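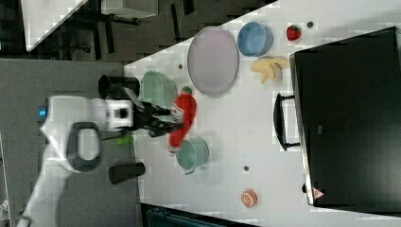 Home Coursework Reports Darkroom Hours Contact

Paper That Won't Sit Still: A Semester of Lenticular Prints

Final project report, Photographic Processes II
November 24, 2022

My proposal in September promised "a series of large prints in which the viewer's own movement reveals the passage of a day." The review panel wrote "ambitious" in the margin, in pencil, and I chose to be flattered.

A lenticular print is the thing you remember from cereal boxes: a ribbed plastic sheet over a striped picture, so that one eye gets one stripe and the other eye gets its neighbor. Tilt it and the dinosaur closes its mouth. I wanted to do that with a parking structure in Clalside, from before sunrise until the lights came on. A parking structure is flat, gray and patient, and it doesn't ask for copies.

Shooting

I set the tripod on the top level of the structure across the street and marked its feet with tape. Over the day I made 196 exposures on a fixed interval, with the aperture locked and only the shutter speed changing. Fixed exposure would have been purer. I tried it first and got a morning of black rectangles, an afternoon of white ones, and a very nice picture of lunchtime.

From the full set I picked 11 frames. More frames give a smoother change, but each one gets a thinner slice under the lens, and past a certain point the printer can't tell one slice from the next. I learned this by going past that point, on the expensive paper.

Lens sheets

The sheets came in two pitches, 40 lines per inch and 70. The coarser sheet is thick and forgiving and looks like a shower door. The finer one holds more detail up close but demands that the print line up with it almost perfectly over its whole width, and paper swells when it takes ink. My first three test prints showed a slow diagonal band crawling across the facade. One classmate thought it was weather, and I let that stand for most of a critique. 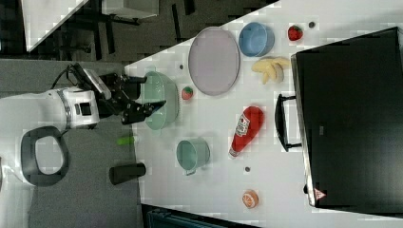
The fix is called a pitch test, and it should have been the first thing I did. You print a page of fine black and white lines at slightly different spacings, lay the lens over it, and look for the row that turns solid all at once when you move your head. The number beside that row is the real pitch of your lens on your printer with your paper. Mine was not the number on the package. It was not very close to the number on the package.

Mounting

I did the mounting on the old Sasaki roller press in the Sindley building, which has two speeds, stopped and regret. The lens has to meet the print at one edge, perfectly parallel, and then go through in a single pass. Pulling it back up takes the ink with it. I ruined four prints this way and kept the best of them, a smeared noon with the adhesive torn away in streaks, and I'm sorry to report it was the most popular piece at the midterm wall.

Results

Five finished prints went up in the Rarnden corridor. Three work as planned. Walking past them left to right, you see the shadow of the stair tower cross the ramp and disappear, and the light fixtures come up one floor at a time. The fourth has ghosting, with dawn faintly visible inside dusk. The fifth I hung with the ribs running horizontally to see what would happen, and it changes only if you squat.

The corridor turned out to be a mixed blessing. It forces people to walk, but its ceiling lights sit directly over the prints and glare off the plastic at the exact angle where the sunset is. I asked about switching off one bank of tubes and was sent a form.

What I would change

I would run the pitch test first, and again whenever the paper changes. I would shoot with less contrast, as most of the ghosting comes from bright windows leaking into dark frames. I would also budget for spoilage. Lens sheets and paper came to just over $200, and a good share of that is in a flat box under my bed.

I still think the parking structure was the right subject. It has since been repainted beige, so there will be no reshoots.

Contact the Photo Lab | © 2022 Photographic Processes Student Work | Back to top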